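Hard water and the dishwasher, part two

In the last post I measured the tap water at the Botel Street apartment and got 370 ppm as calcium carbonate. The old place on Semo Avenue tested at 107 with the same drop kit. Several people asked what I changed after that, so these are my notes.

Softener setting

The dishwasher has a built-in softener with a dial that the previous tenant had left at zero. The manual gives the hardness table in German degrees. Divide ppm by 17.8 and you get 20.8, which called for setting 4 on my model. I filled the salt tank, wiped up the spill, and ran a rinse cycle right away so brine would not sit on the steel tub.

Rinse aid

I had this turned all the way up, on the theory that more is better. Too much leaves a bluish film that looks a lot like scale. Iara Troncoso pointed this out in the comments and she was right. I went down one step at a time, 3 loads per step, and stopped at the middle.

Film or etching

Wipe a cloudy glass with white vinegar and wait five minutes. Scale dissolves. Etching does not, and no product will bring the surface back. Check the base as well as the walls - the glass is thicker there and haze is harder to judge. 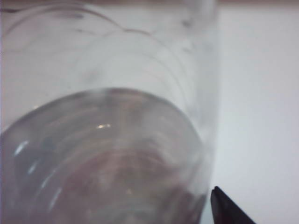

Detergent

With the softener working, I cut the powder from two spoons to one. Tablets can't be adjusted this way, so I quit buying them. I'll retest the tap in June, when the city switches wells.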